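Predthorpe Parents Board > Toys and Play > Shape boxes: worth the money or not?

corkboard42
Posted June 2021
I keep being told I need a wooden shape box for my nephew, who is two in December. The shop on the corner has one from Deltus and one from Tusis, and the Tusis one costs nearly twice as much. Both boxes say it "builds problem solving." I have my doubts. A kid posts the same block through the same hole 300 times and then goes off to chew a shoe. Is there anything in these that a shoebox with a hole cut in it can't do?

mudroom_mabel
Depends what you call doing. Ours has been in use on and off for two kids and I don't regret it. But I'd never pay extra for the name, and I don't believe a word of what's printed on the packaging. Set out with a few other bits:
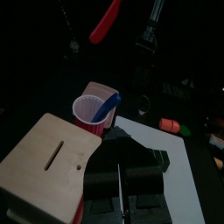
My bigger complaint is how few openings you get on some of them. If you want a kid to sort shapes there need to be shapes to sort between. A long slot and a little round hole in the top makes a decent coin box, and mine gets more use that way than any other. The red cup gets just as much attention and it's a plastic cup. So no, I wouldn't call the box magic.

corkboard42
That's pretty much what I figured. Did the paint hold up?

mudroom_mabel
Fine so far. The bare wood marks easily though. Fingers, juice, who knows.

tenpennynail
Going to disagree with both of you. A shoebox lasts an afternoon. Wood lasts, and you can sand it. I bought a secondhand one from the Amegashie sale, gave it ten minutes with fine paper and it looked great. The price in the shop is silly, I'll give you that.

corkboard42
Sanding a toy so it looks nice is for you, not the kid.

tenpennynail
Splinters are for the kid. Have fun with those.

quietlyraining
I don't buy the "keep it simple" talk either. Every time somebody says kids only need one good wooden toy, I look at our table and there are cups, spoons, trays and loose pieces from sets we don't own anymore. They use all of it together. Ours goes like this most mornings: 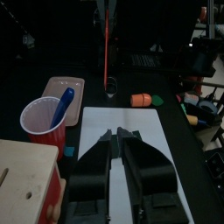 and then by lunch it's all on the floor and I'm down there with a broom handle trying to get the small pieces out from under the couch. That's my real problem with these sets. The pieces go missing in a month, and the makers know it, and they won't sell you single replacements. I wrote to Tusis to ask and got a leaflet back.

mudroom_mabel
A leaflet for what?

quietlyraining
A bigger set. 198 pieces.

tenpennynail
OK, that's pretty bad. You can cut your own from dowel if the hole is round. Triangles are more work.

corkboard42
So I'd be buying a toy and then making the toy.

tenpennynail
Or you could look after the pieces. Put them in a bag with a drawstring.

corkboard42
Have you met a two year old? Anyway, I'm leaning toward the cheaper one, or a stack of cups and a wooden spoon. If the Amegashie sale is on again before December I'll look there first. Does anyone know if they let you open the boxes and check what's inside?

quietlyraining
They did last time. Bring cash, and check the lid, mine came with one that didn't close.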